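Dammont Handheld Gripper Practice Guide, second edition
Reviewed by Remzi Türkmen
November 7, 2021

I bought the Dammont guide in April, after our shop had collected demonstrations for a season under rules we made up as we went. It is a spiral-bound book with a laminated card in the back pocket. It covers handheld grippers only, the kind a person carries to show a robot how a job is done. If you run a fixed arm behind a fence, this is the wrong book.

The first part deals with the tool itself: jaw alignment, fasteners, pads. The writing is dry and mostly clear. Each rule has a number, and the numbers match the card, so you can say "rule 12" across the room and be understood.

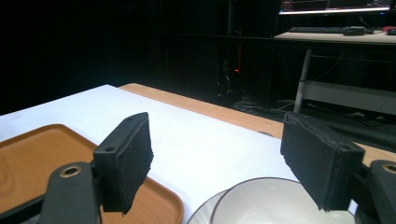
Pad wear gets four pages, and they are the best in the book. Dammont wants pads inspected at the start of each session and again every 200 grasps, with the result written down either way. The guide sorts wear into surface fuzz, edge tearing and loss of thickness, and only the last one means an automatic swap. Foam with torn-looking fibers along the lower edge, like ours over the white bowl, goes in the log as edge tearing and stays in use. I would have liked a stricter line for thin-rimmed dishes. The older Bremon sheet had one, and I still use it.

The table setup part is shorter. It asks for a plain work surface, a marked boundary and the same starting layout for every run in a batch. Rigoberto Manríquez, who runs our sessions, thinks the layout rule is too tight for kitchen tasks. I think it's fine if you change the layout between batches and note the change. 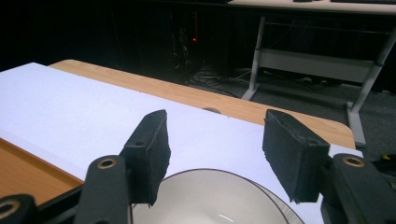 Can a small shop follow this guide without buying extra gear? Mostly – a notebook, a ruler and a roll of tape cover everything except the yearly jaw alignment check, which calls for a gauge.

Part three is about people and clear space. It says where to stand, when to pause and who calls the stop. Most of it is common sense, but having it in writing helped us with new operators.
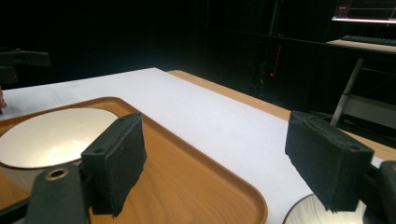

The bare hands rule is the one we argued over. Dammont says to keep hands outside the boundary from the start call to the stop call, and to throw out any run where one crosses it. The guide is just as firm about the boundary itself, which has to be visible from the operator's position. A white sheet with a border of bare tabletop along its far edge gives you a line you can see under the jaws, and it costs next to nothing. The book shows tape only. Tape works, but it lifts at the corners.

Record keeping closes the book. The sample log is too wide for a letter-size page, and the Magaña template is easier to fill in by hand. We went back over 1543 runs using the Dammont reject rules and kept 982 of them. That was a rough afternoon, but I agree with nearly all of the rejects.
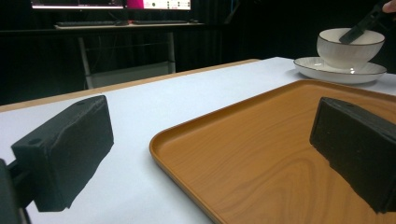 Two grippers at one table, tray and bowl setup.

Shared tables get a single page, and it needs more. The rule is that one operator leads and the other waits for a spoken go. There is nothing on crossing paths or on passing an item from one tool to the other. Dritness covers both in its free notes, so print those and tuck them in the back.

Good: numbered rules, the pad section, the card.
Not so good: the log sheet, the shared table page, no index.

I'd buy it again for a shop with two or more operators. If you work alone, borrow a copy and read the pad section.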